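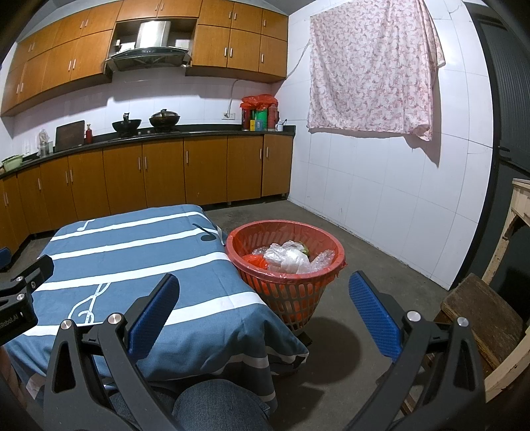

A pair of hand grippers at work in a kitchen in Clatley, with the bag basket beside the table.

We went to Utport in May to look at the hand gripper kit that Redata rents out to companies that want robot training recordings made in ordinary homes. Pereyra, where I work, has a project coming up on household sorting and tidying, and we have to decide if we will build our own recording tools or pay for someone else's. The visit was in two parts: the workshop in the morning and a kitchen in Clatley after lunch.

The workshop

Redata has the upper floor of a former print shop near the bus station. The stairs are steep and there is no elevator, so leave the heavy sample case in the car. Domingo Fuentealba met us at the door and took us straight to the bench where the kits are packed. He handles the rentals and most of the training.

A kit comes in one hard case. It holds the left and right grippers, a spare set of finger pads, a charging block and a small recording unit that clips to a belt. You hold a gripper in each hand and squeeze a trigger to close the fingers. There is a camera on the tool, looking out past the fingers, so what gets saved is close to what a robot with the same gripper would see. Each finger carries a blue textured pad, and the pads are the part that wears. Fuentealba showed us a used set from a return box. The texture had gone smooth near the tips, and one pad had started to lift at the corner.

Changing a pad is supposed to be a job for the customer. I tried it with the tool provided and it took me longer than I would like, mainly on account of a small screw that wants to fall into the linkage. He said a magnetic driver is going into the next batch of cases. I would bring my own.

The arms are cut out in triangles to save weight, and the joints turn on silver pins that can be reached from the outside. I liked that. On the last set of tools we tried from another supplier, a loose joint meant sending the whole thing back.

Rental is 766 a month per kit, with pads and shipping included and the storage of recordings billed separately. The minimum term is two months. A kit can be swapped in the middle of a term if something breaks, and Redata pays the freight both ways if the fault is theirs. The contract does not say who decides whose fault it is. We asked for that to be written in.

The kitchen in Clatley

Clatley is a short drive inland. The kitchen belongs to a family that lets Redata use it on weekday afternoons, and the person using the grippers was Hipólito Paredes, who has been recording for them since the winter. He mostly works sitting down, at a low table with a music-print cloth on it.

It is a real kitchen with nothing tidied away for visitors. The woks were on the cooktop, a bottle stood by the cutting board, and there was a red plastic bag lying over the flasks at the end of the counter. For our purposes this was the useful half of the day. A demonstration bench tells you how a gripper handles blocks and cups. We need to know about plastic bags.

Bags were what we had asked to see. The red basket by the table was lined with a thin bag and had crumpled ones in it, some white and one bright orange-red, with clear plastic pieces. Paredes does a set of short exercises with them: lift one out, lay it on the table, put it back. Each exercise is recorded as its own clip. The longest one we sat through ran almost 13 minutes, and he said he would normally stop well before that and start a new file.

The fingers open wide, which is good for a bulky bag and less good next to a basket rim. With both hands in use he had to come in from above and keep his elbows out. Thin plastic also slid between the pads when he took hold too near the edge of it. A deeper grip fixed that most times. He missed a few, and those clips are kept and labeled as misses, which we would want anyway.

I had a turn myself. The trigger is light and the fingers follow it closely. My wrists noticed the weight before my hands did, and by the end of my turn I was resting my forearms on my knees between clips. Paredes takes a break after every five clips and told me new people should do the same from the first day, before they feel they need it.

Lighting was the other thing. The recording unit gives a short buzz if the picture is too dark, and it buzzed at us under the table and once in the shade beside the cabinets. You can turn the buzz off. I would leave it on, at least until people learn where the dark spots in a room are.

Questions we asked

Can the clips be used with a different gripper? Partly. Fuentealba's answer was that the closer your robot's fingers are to these, the less work you will have afterward. He did not promise more than that, and I was glad of it.

Who owns the recordings? The renter does. Redata keeps a copy for 13 weeks in case of a failed transfer and then deletes it.

What about people's homes? The household signs a form, and faces and papers have to be blurred before anything leaves the storage account. Blurring is a paid extra if Redata does it. We looked at the form and it is one page, readable, in everyday words.

Can the charger run both grippers at once? Yes, but slowly. With one spare battery per hand you can work through an afternoon.

Where we are now

I have recommended that we rent two kits for the minimum term and use them in kitchens only, with bags and soft packaging as the main material. Building our own would take until the end of the year at the pace we are going — and we would still have to find the homes. The points I want settled before signing are the fault clause, the price of extra pads beyond the included ones, and a longer belt cable. The one in the case is too short for anyone tall, and Paredes has his taped to an extension.

Parking in Utport is free behind the print shop after 2 in the afternoon. Before that, use the lot at the bus station and keep the ticket, as Redata will stamp it.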